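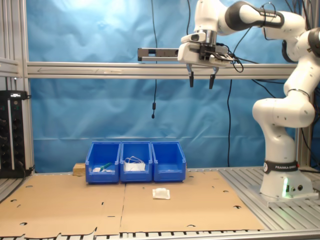 How I descale my kettle (and keep it that way)

I moved to Bruvside in October and within a month my tea had bits in it. The water comes out of the tap looking lovely and then leaves a crust on everything it touches. I'd never lived in a hard water area before, so I asked Milagros Palomino, two doors up, and she handed me a bag of citric acid over the fence and told me to get on with it.

What you need: citric acid powder (the baking aisle or a hardware shop, it's cheap), a jug, an old toothbrush and a bit of patience.

1. Unplug the kettle, empty it and let it cool. If it has one of those little mesh filters in the spout, pull that out and put it in a mug.

2. Fill the kettle with 1,000 ml of fresh water, plug it back in and boil it. Switch it off at the wall.

3. Add 40 g of citric acid, a spoonful at a time. Go slowly! I tipped the lot in the first time and it fizzed right up over the lid and across the worktop. Keep your face back from the steam too.

4. Pour a little of the hot mix over the filter in its mug, then leave everything for half an hour. I usually put the bins out or ring my sister.

5. Tip it all down the sink and have a look inside. Any stubborn patches should brush off with the toothbrush. If yours is as bad as mine was, do the whole thing twice.

6. Rinse well, boil a full kettle of plain water and throw that away, then do it again. Skip this and your next cup will taste of lemon sherbet (ask me how I know).

White vinegar works as well, half and half with water, but the kitchen smelt like a chip shop until Monday and I've not gone back to it.

I do mine every four weeks or so now. Emptying the kettle at night helps a lot, if you can remember. I can't, mostly.

Check your instruction booklet before you start, as some makers don't want you using acid on certain finishes. Shower heads next time, mine's a horror.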